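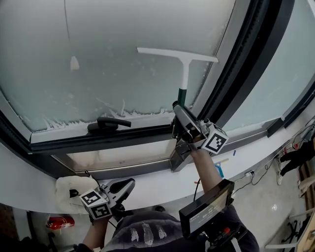
Skorura window kit is up for hire in Drenton

02/11/2021

If you've been wanting to teach a robot to do your windows (and who hasn't, mine are a disgrace), you can now hire the gear to make a start. Brunarus has put its Skorura kit on the hire list at the Drenton shop for $400 a week, or you can buy the whole lot for $4000.

What you get is a pair of hand-held grippers with those chunky black-and-white marker squares on them, a head camera, and a little monitor that straps to your chest. No robot in the box! You do the job yourself, holding the squeegee in the gripper instead of your fingers, and the recordings go off to train whatever arm you've got at home or at work.

I had a go in July and I'll say this, it's a strange way to clean glass. I kept wanting to twist my wrist the way I would with a normal squeegee, and the gripper wanted me to use my whole arm. Trinidad Ibarra from Brunarus told me most people loosen up after the first pane or so. I needed more like four, and my shoulder let me know about it the next day. The grip was better than I'd expected, though, and I only dropped the squeegee once (sorry about the sill, Trinidad).

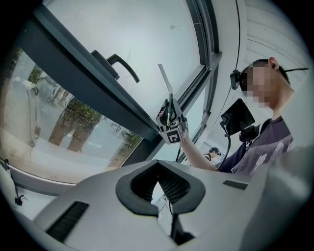

Gripper up at the window, with the monitor strapped on at the chest.

My grumbles are mostly about cables. I'd love a cordless version, and Trinidad says one is being looked at but wouldn't give me a date. The grippers also get heavy if you're working above your head, so I'd plan on plenty of breaks. The manual is good and clear, with a whole page on keeping the markers clean, and they do pick up splashes.

Hire includes a set-up session and storage for nearly nine hours of recording. Extra storage costs more, so ask before you book. Pick-up is from the Lucero Street counter, and you'll need to leave a deposit.

Comments (3)

Kimie Imai
Does the grip hold a round handle? My good squeegee has a fat rubber one and I'm not buying another.

windowsill_wes
400 a week is steep for a hobbyist. Would go halves with someone in Drenton if anyone's keen?

Trinidad Ibarra
Hi Kimie, round is fine, very fat might be a squeeze. Bring it in and we'll try it at the counter.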